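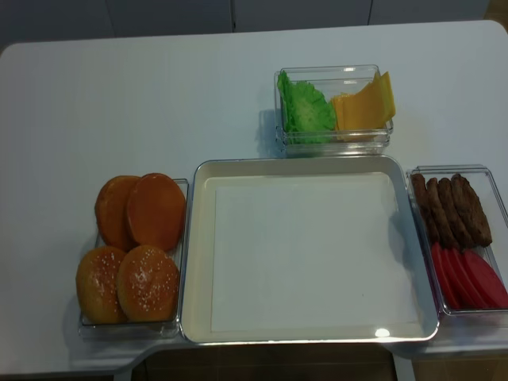

The burger layout at reset: buns on the left, lettuce and cheese at the back, patties and tomato on the right, tray in the middle.

Review: Griltevum burger assembly kit for demonstration recording

We bought the Griltevum kit in April to collect teleoperated examples of a multi-step pick-and-place task. The goal was a policy that builds a hamburger on a serving tray from parts in fixed containers. Before this we used colored blocks, and the policies trained on blocks did poorly on anything thin or stacked. This review covers 1044 recorded episodes, of which 300 were set aside early because of a labeling error on our side.

Contents and layout
The kit supplies the food pieces, clear containers and a tray. The bun container holds the flat halves at the back and the sesame tops in front. Patties and tomato slices share one container, and lettuce and cheese share the smaller one. We keep the tray between the bun and patty containers with the rims touching. An early layout with gaps let the containers drift over a session.

Handling
The buns are the easiest part. Operators reached a steady grasp on them within the first hour. Patties stored on edge are also good, as the leaning row exposes an upper edge to close on. Stored flat, they were lifted two at a time too often to be useful.

Cheese is the weak point. The slices cling to each other, and a double pick is hard to spot in the overhead view. Liudmyla Skoryk added a step to the operator sheet: fan the stack so the corners clear the container wall. Double picks dropped, but reset takes longer. The tomato slices have the same problem to a lesser degree. The lettuce folds differently every time, which we count as useful variation.

Camera and lighting
Clear containers on a white table give little contrast at the walls. Our segmentation model lost the container outline in many frames, though the policy itself did not seem to suffer. The tray rim is glossy and picks up reflections from the overhead light. We tried a diffuser and kept it for one station only. Anyone relying on depth sensing should test the clear walls before buying; our depth maps had holes there.

Reset time
A full reset takes about 2 minutes with one person. Majdi Akl timed the steps, and most of it is the cheese and tomato. The Jonevik sandwich kit we used last year resets faster but has fewer parts and opaque bins.

Wear
After 9 weeks the patties show no change we can measure. Two cheese slices have a permanent curl and were pulled from use. Spare slices are sold only as a full set.

Verdict
Recommended for groups recording ordered assembly with mixed shapes. Not recommended as a first task for new operators, or for depth-only setups. Buy a second set of cheese with the first order.

Reviewed by Dalia Shawky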